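Notizen > Robotik > Greifen lernen

13. Mai 2019, von Ximena Ayala

Seit Januar probieren wir für Plastora aus, ob ein Modell das Greifen allein aus Vorführungen mit dem Handgreifer lernt, ganz ohne Roboter beim Aufnehmen. Inzwischen haben wir über 2000 Vorführungen, und ich bin wirklich begeistert!
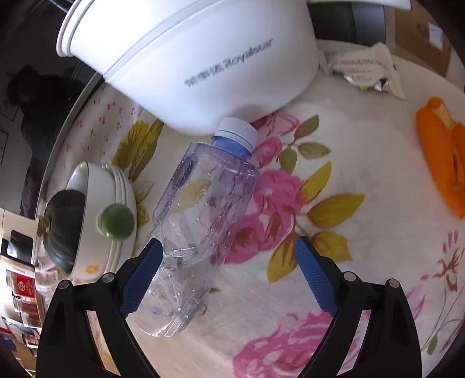
Durchsichtige Sachen waren immer unser Sorgenkind, weil Tiefensensoren daran gern scheitern. Wir nehmen deshalb nur noch das Farbbild. Bei einer zerknautschten Flasche auf einer Blumendecke scheinen die Blüten durch die Wände, da bleiben dem Netz vor allem die Glanzstreifen am Boden und der weiße Deckel. Und trotzdem: 30 Versuche am Arm, nur 5 Fehlgriffe!

Ulises Cáceres trainiert gerade eine Variante mit zufällig getauschten Hintergründen (wir nennen sie Eto). Die Kurven stelle ich hier ein, sobald sie durch ist.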